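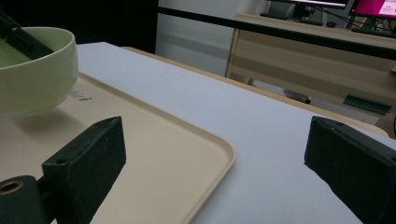

*Green bowl and serving tray, tableware room, Tulwood.*

## Visit to the Tulwood tableware rooms

Members of the Gellow catering group visited Tulwood in January at the invitation of Tomás Barreto, who manages the supply of crockery to its dining halls. The store holds 3,000 pieces on 281 shelves.

The morning was given to bowls and trays. Mr Barreto explained that the pale green bowl is preferred for soup and rice — the glaze is smooth and the rounded shape
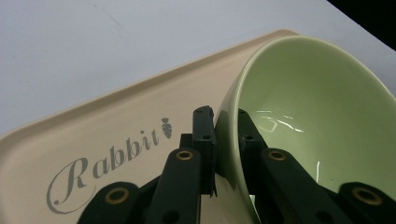

keeps a portion together. Members were invited to compare the rims of several bowls and to ask about replacement costs. The beige tray has a raised lip and rounded corners, and was judged easy to wipe down.

Tihomir Kovačević of Aguiar then spoke on the stacking of mixed sets. He advised that green and white pieces be stored separately, with no more than four bowls to a stack.
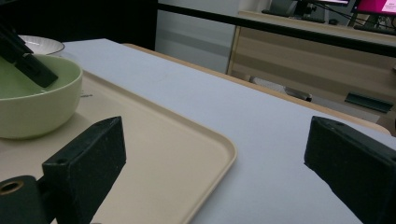 *Green bowl on the tray, with a white dish behind.*

The group left at 2 p.m. Members wishing to borrow sample trays should apply to the Gellow office in writing.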